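Zinham推出Pluvance木纹地板系列 七月起由Craddock负责渠道供货

Etdale，2025年5月1日 室内地面材料生产商Zinham今日宣布推出Pluvance木纹地板系列。该系列面向住宅、办公室、培训教室和小型商铺，包括标准款和静音款两种规格，每种规格均提供四种颜色。首批产品将于七月开始供货，由经销商Craddock负责门店陈列、订单受理和区域配送。

Pluvance标准款的建议零售价为每平方米196元，静音款为每平方米398元。上述价格含地板本体，不含踢脚线、收边条、运输和铺装费用。静音款在板材背面预贴一层软木衬垫，铺装时无须另外购买防潮垫以外的垫层材料。两款产品的锁扣结构相同，同一套房屋内可以混合使用，例如卧室铺静音款，走廊和客厅铺标准款，接缝处不需要加装高低差压条。

Zinham产品负责人Sinan Yurt表示，这一系列的开发工作从收集安装师傅的意见开始。“师傅们反映最多的是两件事，一是板子短边的锁扣容易在敲击时崩角，二是同一批次的颜色深浅不一，铺到一半才发现。我们先改锁扣，再改分色流程，花纹是最后才定下来的。”

据介绍，Pluvance的短边锁扣改为下压式，安装时将板材对准后向下按压即可扣合，长边仍采用斜插方式。分色环节方面，Etdale工厂在包装线前增设了比色工位，每一托板材出厂前须与封存样板比对，同一订单尽量从相邻托盘配货，包装箱侧面印有批次编号。Zinham建议消费者收货后先核对箱体编号，再开箱铺装。编号不一致时，应先联系供货门店，暂缓裁切。

四种颜色

Pluvance目前提供浅橡、灰褐、深棕和烟灰四种颜色。浅橡和灰褐的纹理较细，沿板材长度方向延伸；深棕带有少量节疤图案；烟灰的对比度最低，适合家具颜色较多的房间。所有颜色均采用哑光表面处理，Zinham未推出高光版本。Sinan Yurt说，高光表面在展厅里好看，住进去以后脚印和拖痕都很明显，售后部门每年都会收到相关咨询。

公司同时为每种颜色准备了同色踢脚线，另有一款白色踢脚线可与任意颜色搭配。白色踢脚线适用于浅色墙面，安装高度统一，背部留有走线槽，可容纳网线或音响线。走线槽不得用于敷设电源线。

在会议室和教室等桌椅较多的房间，Zinham建议先确定大件家具的位置，再决定板材的铺设方向。一般情况下，板材长边应与主要采光方向平行；房间狭长时，也可与房间长边平行。桌腿较细、桌面较重的家具应在腿底加装毡垫或橡胶垫，防止长期受压后留下凹痕。
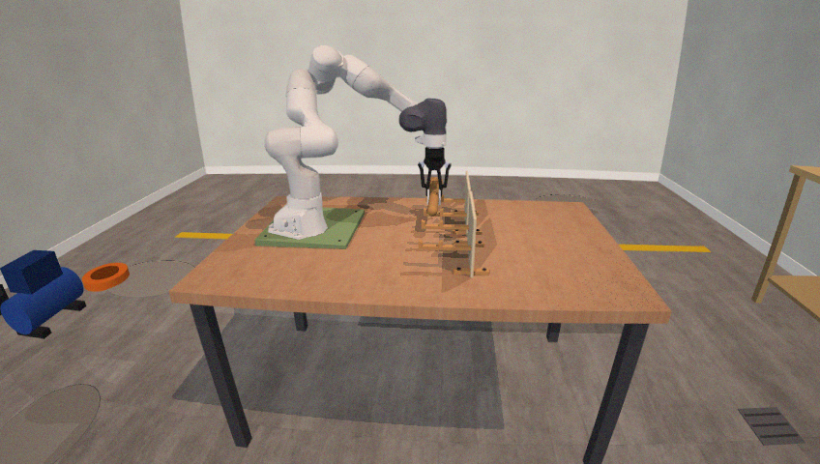
铺装Pluvance之前，原有的地面需要拆掉吗？

视原有地面的状况而定。瓷砖、水磨石和粘贴牢固的石塑地面，只要平整、干燥、没有空鼓，可以保留并在上面直接铺装。地毯、松动的复合地板以及有霉斑的地面应先拆除，清理干净后再做找平。无论哪种情况，都要提前检查门扇底部的间隙，间隙不够的门需要拆下来修边。

施工条件

铺装前，板材应在室内平放静置，未开封的包装箱不要靠墙竖立，也不要直接放在刚做完找平的水泥面上。房间内的湿作业，包括刷墙、贴砖和浇筑，应全部结束。北方地区在供暖期间施工的，应先把地暖温度调低，铺完后逐日缓慢升温。南方地区在梅雨季节施工的，应关闭门窗并使用除湿机，待地面含水率符合说明书要求后再开始。

板材与墙体、立柱、管道之间必须预留伸缩缝，缝隙由踢脚线或收边条遮盖。踢脚线应固定在墙上，不得钉在地板上。固定式橱柜、厨房中岛等不可移动的重物应直接安装在原地面上，地板铺到柜脚为止。连续铺设长度超过说明书规定的，应在门洞处断开，加装过渡条。

切割板材可使用细齿手锯、曲线锯或地板切刀。使用电动工具时请佩戴护目镜和口罩，在通风处操作。剩余的整板建议保留若干，平放存放于干燥处，以备日后局部更换。下压式锁扣可以反复拆装，但经过敲击变形的板材不应再次使用。

关于静音款

静音款主要针对楼上楼下之间的脚步声和物品掉落声。软木衬垫在工厂内压合，边缘与板材齐平，避免了现场铺垫层时常见的重叠和错位。Zinham提醒，地板只能减弱一部分撞击声，对说话声、电视声等空气传播的声音作用有限。如果噪声来自隔墙、管道或门缝，更换地板不会带来明显改善，应另请专业人员查明来源。

静音款可用于装有水地暖的房间，升温速度会慢于标准款。对升温速度有要求的用户，可选用标准款。电热膜地暖因品牌差异较大，请在购买前向Craddock门店提供地暖型号，由门店向Zinham技术部门确认。

供货与样品

自七月起，消费者可在Craddock门店查看Pluvance全部颜色的实物样板，并可申请借用样板带回家中比对。样板借用须登记并缴纳押金，归还时退还。Craddock建议把样板平放在准备铺装的房间地面上，分别在白天和晚上开灯后观看，再作决定。手机或电脑屏幕显示的颜色与实物存在差异，不作为验收依据。

门店可根据户型图代为计算用量，并计入裁切损耗。斜铺和人字铺的损耗高于直铺，用户应在下单前说明铺法。未开箱的剩余产品可凭购买凭证按整箱退回，退货运费由用户承担。特价处理批次不参加退货。

工程客户可直接与Zinham项目部联系。项目部提供送样、现场勘查和分批送货服务，需要在夜间或假期施工的办公场所，可提前预约送货时段。已签订原有系列供货合同的客户，合同继续有效，原有系列不会因Pluvance上市而停产。

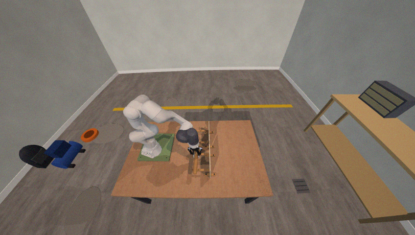 灰褐色木纹地面搭配白色踢脚线的房间效果图。

日常维护

Pluvance表面不需要打蜡。平时用软毛扫帚或吸尘器清理浮灰，再用拧干的拖把擦拭即可。请勿使用蒸汽拖把，也不要在地面上大面积泼水。咖啡、果汁和酱油洒落后应及时擦去；已经干结的污渍可用稀释后的中性清洁剂处理，随后用清水擦一遍。钢丝球、去污粉和含氯漂白剂会损伤哑光涂层，由此造成的损坏不在保修范围内。

入户门内外建议各放一块地垫，减少砂粒带入。办公椅应更换为软质脚轮，或在椅子下方铺设保护垫。移动柜子、钢琴等重物时应抬起，不要拖行。如需在地面上粘贴定位标识或分区色条，请选用低粘性胶带，并先在不显眼处试贴，揭除后残留的胶可用中性清洁剂浸湿软布擦除。

轻微划痕可使用同色修补蜡笔填补。较深的划伤或崩边应更换整板，可由铺装单位上门处理，费用按当地标准收取。因地面渗水、管道漏水或长期浸泡引起的变形，应先排除水源，待基层干透后再更换受损板材。

保修说明

家庭用户与商用用户的保修条款不同，具体内容印在每箱附带的保修卡上。申请保修时需提供购买凭证、包装箱批次编号以及问题部位的照片。由非专业人员自行铺装的，只要符合安装说明书的要求，同样享受板材保修，但不包括铺装质量问题。保修卡遗失的，可凭购买凭证向Craddock门店申请补办。

Sinan Yurt表示，公司会在上市后继续收集安装和使用中的意见。“颜色以后可能会增加，眼下先把这四种做稳定。有门店问能不能做定制色，目前还不接，定制批次的色差控制我们还没有把握。”

安装说明书中文版将随产品附送，电子版于供货开始时同步提供下载。

关于Zinham

Zinham从事室内地面材料的设计、生产和销售，产品包括木纹地板、踢脚线、收边条及配套辅料，生产基地位于Etdale。

关于Craddock

Craddock为家居建材经销商，经营地面材料、墙面材料和室内门，提供选样、用量计算和配送服务。

媒体联络

Zinham公共事务部
媒体如需产品样板或安装说明书，请注明机构名称和收件地址。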